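House rules for the tray-clearing bench

September 6, 2020

I rewrote the rules for our two-arm bench over the weekend. The old sheet was from March and had grown to four pages, mostly warnings added after something went wrong. People had stopped reading it. The new one fits on a single page and I'm putting most of it here, as a couple of readers asked how we run table clearing at Bundum.

None of this replaces the safety standard or the manual that came with your arms. Read those first. These are the shop rules that sit on top.

1. Set the start state in writing

Every task gets a card. The card says what is on the table, where each thing goes at the end, and what counts as done. "Clear the tray" is not a card. Ours for the Jerkesar task says that scraps go in one place, dishes go in the rack, and flatware is handled after the bowls are off the tray. If two operators read the card and would do different things, it goes back to whoever wrote it.

I used to think the cards were overkill. Then I went through 463 saved runs and found that 72 of them had been marked as finished with a fork still on the tray. Some people had counted the fork and some hadn't. The card didn't mention it, so both were right.

2. Use a messy tray

A clean plate tells you very little. Real trays come back with leftovers in the bowls and paper on the plate, and the arms have to deal with that. We ask for at least one crumpled item and at least two kinds of food in any clearing run. The flatware should lie at an angle, the way a person would drop it. Straightening it up before you start is against the rules, and I still catch myself doing it.

The usual setup has the dish rack on the left, the red tray in the middle, and the black tray and clear container on the right, with an arm coming in from each side.

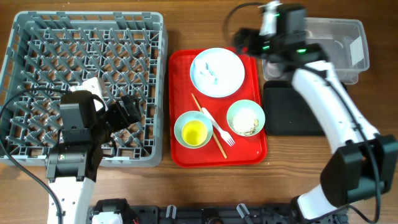 3. Keep cables out of the work area

Before power-on, move each arm by hand through its full reach and watch the cable the whole way. It should never snag on the rack or pass under a dish. A loop in the air is fine, and you need some slack at the wrist. If a cable drags over the table during the check, re-route it before the first run and write down what you changed.

4. One hand on the stop

Whoever is running the arms doesn't also reach in to fix a bowl. If something tips over, stop both arms, wait until they are still, then reach in. This applies on slow speed too. Hashmi, the shop we share floor space with, uses the same rule and we copied their wording.

5. Log the failures

A dropped bowl is a run. Save it, mark it as failed, and put the reason in the notes in plain words. The Bivis logging sheet has a box for this. We went back over 215 older entries and too many of them just said "bad" – no use at all when you're trying to work out if it was the grip or the lighting.

6. Clean up between sessions

Wipe the tray and the gripper fingers, and throw out any food at the end of the day. Check the tabletop for spills before you move a tray back into place.

I'm still not settled on how often to swap the dishes for different ones. At the moment the sheet says once a week, which I suspect is too seldom. If you run a similar bench and have a number that works, leave it in the comments.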